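Flarcombe build group, notes from February 2019

I scribbled these down, so shout if I got you wrong! Laurier, Gorazd and Ojārs came, and Rosaire sent regrets.

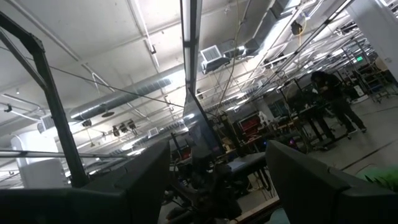 Money first: we've spent 1,407 of the 3,759 dollars, and Laurier wants 300 held back for cables (agreed).
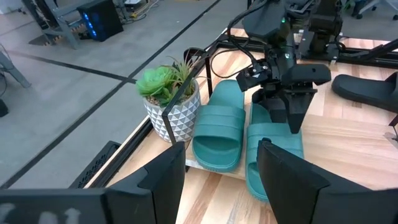

Gorazd still thinks the grip closes too fast, so he's rewriting that bit before April.
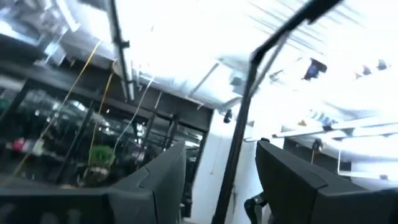
Ojārs will ask Stostedance about spare motors. I'm doing snacks next time.

Normand Simard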